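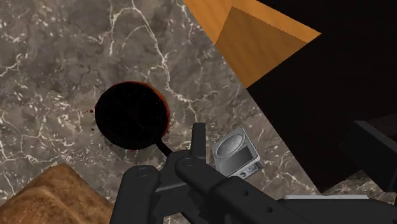

Figure 1. Simulated wrist view of the Olov cell: pan, pan handle and gripper fingers on the marble countertop.

Setup and Upkeep of the Olov Simulated Kitchen Cell
Project report, Brindness Robotics Laboratory
Jordan Lambert
Submitted Jul 29, 2022

1. Scope

This report covers the configuration, calibration and repair of one simulated manipulation cell, referred to as Olov. The cell consists of a single arm with a two-finger linkage gripper, a wrist camera and a kitchen counter with loose objects. The task is to grip a pan by its handle, lift it and set it down at a target position. Planning and learning methods are outside the scope. The work was limited to getting the cell into a state where the same grasp command gives the same result, and to writing down what has to be checked to keep it there.

The cell was inherited from an earlier course project, Rudd. The Rudd files loaded without errors, but the gripper linkage drifted open under load and the camera was offset from its stated mount. Both faults are described below.

2. Cell layout

The arm base is fixed to the world frame. The counter is a static body with a single flat collision surface; the veins in the marble are texture only and have no effect on contact. The pan is a dynamic body made of two collision shapes, a short cylinder for the dish and a box for the handle. The handle box is slightly wider than the visible handle. This was left as found, because narrowing it caused the fingers to pass through the handle at high closing speed.

The other objects on the counter are distractors. In the view used for Figure 1 these include a small silver-gray appliance to the right of the upright finger segment and a brown, rough-textured object at the lower left. Distractors are dynamic bodies and can be pushed by the fingers. The red marks on the marble beside the pan are part of the visual layer and have no collision shape.

The large black object and the orange wooden surface at the upper right are static. They limit the approach directions available to the wrist, and the planner was given a keep-out box around the two of them together.

3. Gripper linkage

Each finger is a chain of links joined by pins. One joint per side is driven and the rest follow through constraints. In the Rudd files the constraints were written as soft springs. With the gripper closed on the handle and the arm lifting, the springs stretched, the fingertips rotated outward and the pan slipped.

The repair was done in this order:

1. The springs were removed and replaced with joint equality constraints.
2. Joint limits on the follower joints were widened so that they no longer fought the constraints at full closure.
3. Damping was added to the driven joints. Without it the fingers rang after contact.
4. The solver iteration count was raised from 10 to 200.

Step 4 was tried first, alone, and did not fix the slip. After steps 1 to 3 it was tested again and found to be needed, as the fingers otherwise chattered on the handle. The cost is a slower simulation. Intermediate iteration counts were not tested.

One collision pair, between the left finger link and the gripper body, had to be switched off. The two meshes overlap by a small amount at the pivot pin, and the solver treated this as a permanent contact.

4. Wrist camera

The camera is attached to the last arm link and looks past the fingers toward the counter. In the inherited files its mount was defined relative to the flange, but the gripper had later been moved forward on an adapter plate. The result was a constant offset of 12 mm between where the camera reported the handle and where the fingers closed.

The mount was redefined relative to the gripper body, so any later change to the adapter moves both together. The check is to command the open gripper to a pose above the handle and confirm in the wrist view that the handle passes under the linkage. The fingers take up much of the lower part of the image at this pose. That is expected and the field of view should not be widened to avoid it; doing so makes the handle too thin to segment.

The pan is difficult for the segmentation step. Its interior is nearly uniform black and the handle is black as well, as are parts of the gripper. The thin reddish-brown rim is the most useful feature. The handle is found by fitting a circle to the rim and searching outward from it. When a finger covers the lower edge of the pan, the circle fit still works as long as the top and right sides of the rim are in view.

5. Test procedure

A test run consists of a reset, an approach, a close, a lift, a hold and a release. Distractor positions are drawn from a seeded random generator, so a failed run can be repeated. The log stores joint positions, contact forces at the fingertips and the wrist image at the moment before closing.

Before the repair, 9 of 12 runs ended in a slip during lift. After the repair, none of the 12 runs with the same seeds did. One of them failed for a different reason: a distractor was placed on top of the handle at reset. A minimum distance between objects was added to the reset script and the run was repeated without the fault.

6. Routine checks

To be done after any edit to the model files:

Load the cell and let it settle with no commands. No joint should move.
Open and close the gripper in free space. Both sides should reach the limit in the same step.
Run the camera check in Section 4.
Run the stored seed list and compare the logs.
Save the model under a new version number. Do not overwrite.

7. Open items

The handle collision box is still oversized. Friction values for the fingertips were taken over from Rudd and have not been measured on hardware. Transfer to the Olar arm is planned for November, and the damping values in Section 3 will have to be set again for that arm. The keep-out box should also be split into two, one for each static object, as the present version blocks some approaches that are clear.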